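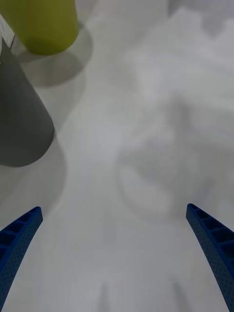 Preguntas frecuentes: venta de terrenos por impuestos impagados
Municipio de Trosido. Texto revisado el 13 de junio de 2025.

¿Cuándo puede el municipio vender mi terreno?
Cuando la deuda tiene más de 2 años y usted no ha respondido al aviso escrito. El aviso se manda a la última dirección que tenemos en el registro.

¿Puedo pagar en partes?
Sí. Debe pedirlo en la oficina de la calle Guérin antes de la fecha de la subasta. La primera cuota es de 400 euros como mínimo.

¿Qué gastos se añaden a la deuda?
La tasa de expediente, que es de 659 euros, y los intereses.
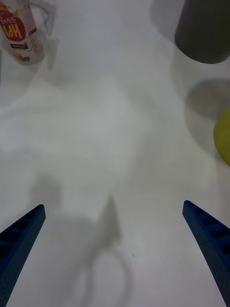
Una vecina del barrio Hasetti nos escribió que el aviso le llegó en febrero a una casa donde ya no vive, y preguntó si el plazo cuenta igual. Sí, cuenta igual, pero ella puede presentar una reclamación por escrito.

¿Qué pasa con el dinero que sobra?
Se guarda a nombre del antiguo propietario, que debe solicitarlo con su documento de identidad.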